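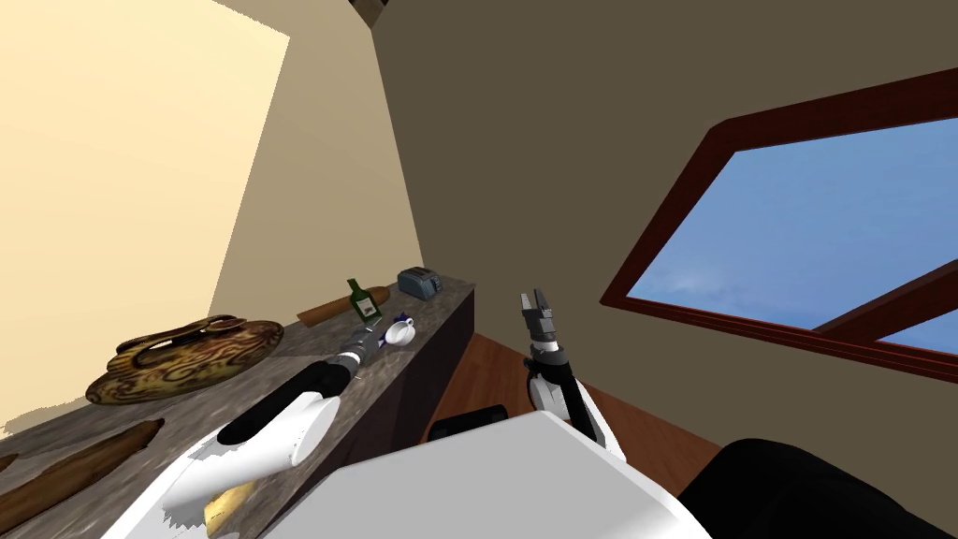 Counter-clearing in the Lolia kitchen simulator, two-armed robot, mug still on its side.

I've had Lolia running on my desktop since November, and I keep finding excuses to open it after dinner. It's a simulator for household robots: you get a rendered kitchen, a two-armed machine, and a list of chores, and you find out how far your control software can get with them. I wanted to know if a robot could tidy up after breakfast yet. Short version: sort of, and it's a blast to watch!

The chore I ran most was Clear Counter. It looks like nothing. There's bread, a green bottle, a toaster in the far corner, a big woven bowl with swirls on it, and a little white mug lying down near the front edge. You or I would have that sorted before the coffee was ready. The robot has to work out which way the mug is facing, come in low with one gripper, and keep the other arm from sweeping the bottle into the wall (mine did this a lot).

With the free starter controller, the mug ended up upright in 65 percent of my runs. I think that's terrific for something I didn't train myself. The bread went even better, probably since a loaf gives you plenty to grab. The woven bowl is where things fell apart. Those curled handles look like easy targets and they really aren't, and I lost a whole evening to them.

What I love is how quickly you can try again. Reset takes 2 seconds, you change one number, off it goes. Nadja Egger posted a grip setting on the user forum that fixed half my mug trouble, and Rachid Ashour's notes on wrist angle are worth reading before you touch anything else.

Gripes: the drawing is rough in spots, with jagged edges on the robot's white arm shell, and the help pages assume you already know your way around. Contact physics is a bit forgiving too, so I wouldn't bet real dishes on these results.

So can a machine do the kitchen yet? Mine can't, but it can do a decent piece of it, and I got to see which piece. If you like tinkering, get it. Start with the mug, leave the bowl for later, and turn the arm speed down before your first run.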